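Home | Tickets | Knowledge base | Log in

Ticket 1028: washer stops mid-cycle with error E6

Hello all, and thank you for your patience with me. My Wadilum quits 45 minutes into a colours wash, every time, and I've cleaned the filter and checked the hose for kinks. It's a lovely machine otherwise!
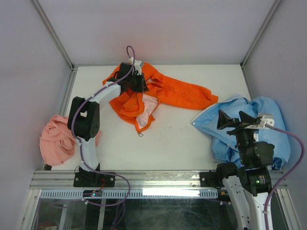 Tihomir Vukčević wrote back that E6 usually means a slow drain, and would I please lower the hose end a touch and run a rinse.

Done this morning, and it got right through to the spin. I'll try a full load tonight and let you know.

4 replies | 6 shares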